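Can a gripper learn a chair from 407 tries?

Mwanaisha Simiyu does not want to call it a breakthrough. I had come to Kashindye half expecting to argue her out of the word, so that saved us some time.

Her group's claim is narrow. They train a policy on what a small camera at the wrist of the robot sees, and nothing else. No overhead view, no depth sensor. The paper, posted on 11/02/2023, reports 407 successes in 570 trials on cloth and padded surfaces.

"People read that and say it handles fabric," Simiyu says. "It handles the fabric we had."

I asked what the camera gets to work with when the fingers are close to the material. Very little, she said. "You get a big patch of gray weave and two red fingertips. A few specks, a smudge. From that it has to decide where the edge is."

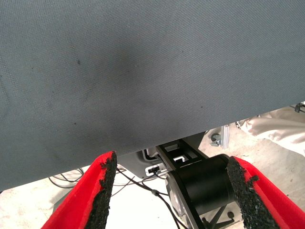
Where the number gets soft

The trials came from one lab, with one kind of lighting. When the group moved the setup to a second site, Follum, they ran 40 more and the policy failed on most of them. That result is in the appendix. I asked why it wasn't on page one.

"It should have been higher up," she said. "I lost that one."

She also admits that a person stepped in on some runs - 3 resets were allowed before a trial was scored as a failure. I think that's generous. Simiyu thinks it is normal for the field, and that may be true, but it doesn't make me trust the score more.

The code is due out in January. She wants another lab to run it on furniture her team has never touched.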